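Tuesday, July 5, 2022

Framing, second session. The landscape print has been out of its tube since March and still curls badly at one corner. Two nights under the atlases made no measurable difference. I am relying on the mat to hold it flat.

Order of assembly, as agreed with Sinéad: print to mat, brown card behind, then the whole stack into the frame from the back. The frame is plain light wood and I have decided against staining it. Jae-hoon suggested oil — I may test that on an offcut.
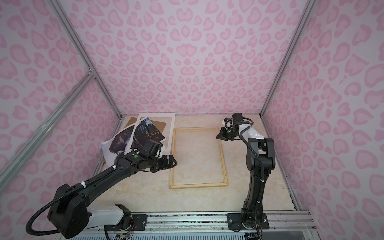

Hinging tape is the remaining question. Josué uses two short tabs along the top edge only, so the paper can move with humidity. I had planned on four. Will go with his method and check for sag after a week.

Still to buy: hanging wire, two D-rings, a softer brush for dust. Wall position not yet measured.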